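From: Slamet Teoh
To: Drarstead Shared Workshop robot builders list
Date: Sunday, December 30, 2018
Subject: Re: [arm-build] wrist droop, and a question about the cable run

Hi all,

Hope everybody got some time off and ate too much. I promised Torunn a proper answer before the holidays and then did not write one, so I'm going to reply inline and tack on the stuff I've been doing at the shop since.

Torunn Aasen wrote:

> Slamet, I ran your jog program on the left arm Thursday night and the wrist still
> sags when it stretches out past the middle of the table. It isn't awful. If I park
> it straight down it's fine, but at full reach with the gripper closed it drops
> enough that I missed the tray twice. I tightened the set screw on the wrist pulley
> and that helped for maybe ten minutes.

OK so the set screw is the thing I should have warned you about. The shaft on that joint has no flat on it, so the screw is just biting into round steel and it walks loose every time the arm reverses. I fought with this in July on the first arm and finally took the shaft out and filed a flat on it by hand. It takes one evening and a fresh file. Do not do what I did the first time and file it in place with a rag stuffed around the bearing! I was picking grit out of that bearing for a week and ended up swapping it anyway.

When it goes back together, put one drop of the blue threadlocker on the screw and leave it overnight. If you run it right away you'll squeeze the stuff out and be back where you started.

The rest of the sag is the belt. Mine was so slack I could push the two sides together with a finger. There's a slotted motor mount under the black cover, two screws, and you can slide the motor back a surprising distance. I go until the belt gives a low note when I pluck it and then stop. My wife says it sounds like a sad banjo.

> Second thing. Whoever routed the green cable down from the gripper, is it meant
> to hang like that or is it temporary? I'm nervous about it catching something on
> the table when the wrist turns over.

Temporary, and it was me. Sorry. I ran it that way so I could unplug it fast while I was chasing the encoder dropouts, and then the dropouts went away and so did my motivation. I agree it shouldn't stay. My plan is to bring it back up along the forearm with the others and leave a loop at the wrist big enough for the full turn.

I did try a version of that before Christmas with a spiral wrap and it was too stiff. The wrist motor could turn it but you could hear it complaining, and the position error at the end of the move went from 2 counts to 40. Took the wrap off and it dropped right back to 2. So now I'm thinking a fabric sleeve, or just a few hook-and-loop ties with lots of slack between them. If anybody has a length of soft sleeve lying around I'd love to try it before I buy a whole roll.

> Last thing, are we keeping the Vimix board or going over to the Banberg one? I
> don't want to write a bunch of code for a board that's leaving.

Keeping the Vimix for now. I know I was the one waving the Banberg around at the last build night like I'd discovered fire, but I've had it on my bench at home and the motor outputs get hotter than I like with just one joint running. It may be my wiring. Until I know, please write for the Vimix and keep the pin numbers in one file so we can switch later without hating each other.

Now my own news. I spent most of yesterday at the shop with the arm over the light wood table, working on pick positions. I've been using ordinary things for this because the printed test blocks are all the same size and the arm was getting very good at picking up exactly one thing in the world.
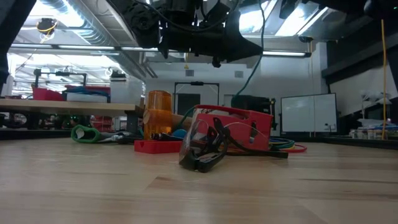

Do I need to redo the homing every time I move something on the table? Only if you bump the arm or the table itself, because homing is about where the joints are and doesn't know anything about the objects.

I'm spelling that out because I got two separate emails about it and I think my notes in the shared folder made it sound like a whole ritual. It isn't. Home once when you power up, check that the gripper comes down on the pencil cross, and go. If it misses the cross, home again. If it misses twice, stop and look at the wrist pulley (see above, sigh).

A few notes from the pick work, for whoever is on next.

Safety glasses are a great test object and also a pain. The arms are thin, the lens is curved, and clear plastic is hard for me to see from the keyboard end of the room, never mind for a camera. I've been closing on an arm near the hinge. Go slow on the close. I have the gripper speed at 5 in the config and I'd leave it there until the fingertips get their rubber pads. Please use the old pair for this and keep the good ones for your face.

The red plastic caddy I only nudge, I don't lift. The fingers don't open wide enough to get around it the long way and I haven't bothered with picking it up by the wall. Torunn, you have more patience than I do, so if you want that one it's yours. The cutout on the front might give you something to hook.

Cables are the worst. A loose coil never sits the same way twice and the fingers pinch one strand and leave the others. I'd like to get there someday but I'm not losing sleep over it this winter.

The move speed is 600 in the config right now, same units as before (steps per second, for the new folks). I had it faster and the whole base rocked when it stopped. I think the real fix is bolting the base down properly instead of clamping it, and I'd like to do that in January if we can agree on where the holes go. I would rather not drill that table twice. Come look at it with a tape measure if you have opinions!

Also, does anyone still have the long hex driver from the Vandenberghe set? The short one reaches the elbow screws but you have to take the side cover off first, and I've now done that enough times that one of the cover screws is getting mushy. If it's in your car or your kitchen drawer, no questions asked, just put it back on the hook.

I put the new config and the jog program in the shared folder. The old config is still there with "old" on the front of the name, so don't delete it yet. Torunn, if you get to the shaft before I do, text me and I'll bring the good file and the vise with the soft jaws. The one at the shop will chew up the shaft.

Happy New Year, everybody.

Slamet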